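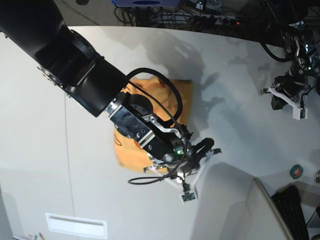

Quyên Đàm says the first 50 demos are always garbage and you should throw them out without looking. I wouldn't go that far. Toss the first ten maybe, keep the rest, label them.

Tips for teaching arms to handle cloth, from our notes:

Same start pose every time. Tape marks on the table, one for each arm. Arms drift, so do you.

Slow hands. If you're driving by remote, go at half the speed you think you need — the lag eats the rest.

Pinch a corner or a fold, never the middle of the cloth. Middle grabs bunch up and the arm learns to bunch.

Don't fix a bad grab halfway and call it clean. Let go, back off, start over. Or keep the fix but put it in a seperate folder.

Wrinkle the cloth differently each run. Toss it, don't place it.

Cables: leave slack at the wrist, then turn the joint all the way both ways before you record anything. A tight one will tug the camera.

Wipe the lenses. Every morning.

Break after 2 hours, less if your shoulders are up by your ears. Tired demos look fine on on playback and train badly. Ngân Từ did 102 in one Monday and we used around half.

Spare jaw pads are in the Komier drawer. Put the lid back on.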